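Week one with the Grider handheld kit from Plusteck. Two grippers, one per hand, black pads in the jaws and a marker cube on top of each. Hire is by the week, 3 weeks minimum.
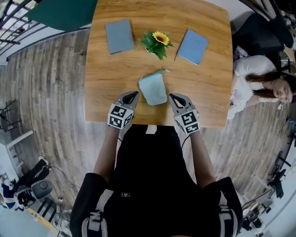
Setup took us 15 minutes from the manual. Wian Mnguni did most of the handling and rates the trigger – light enough for a full afternoon. The cable is my main gripe. I'd pay extra for a wireless version.
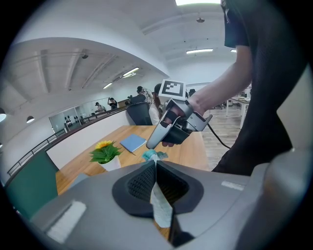
Soft fabric is what we hired it for, so that's most of our 66 recordings. Plusteck replies to emails the same day. I'll post the costs on Friday.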